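Bottle Inspection and Repacking Associate (part-time)

Trellau, Returns and Refurbishing

Trellau takes back used insulated bottles, checks them, cleans them and sells them again at a lower price. We handle around 3000 bottles a month and are looking for one more person for the inspection bench, starting in December.

What you will do

Check each bottle for scratches, worn coating, dents and damage to the neck threads. Give it a grade of A, B or C and enter the grade in our stock system. Match bottles with caps, which come in separately and are stored by thread size. Pack finished bottles in cartons and label them for the shop.
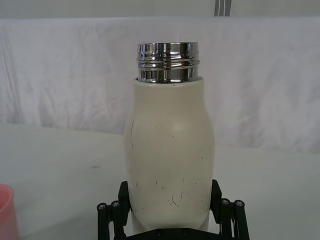
Grading takes some practice. Light scuffs on the coating are a B. Anything that might be a crack goes to the lead, Dela Kwofie, for a second look. New hires work next to Dela for the first 60 hours, and those hours are paid at the full rate.

What we ask for

Good close-up vision, with or without glasses. Able to stand or sit at a bench for a four-hour shift and lift a full carton. Basic computer skills. No experience needed, but warehouse or quality control work is a plus.

Shifts run from 8 a.m. to noon or from 1 p.m. to 5 p.m. Please tell us which you prefer.

To apply, send a short letter and your work history to Nidia Palomino, Hiring, and put job number 1721 in the subject line. We reply to all applicants.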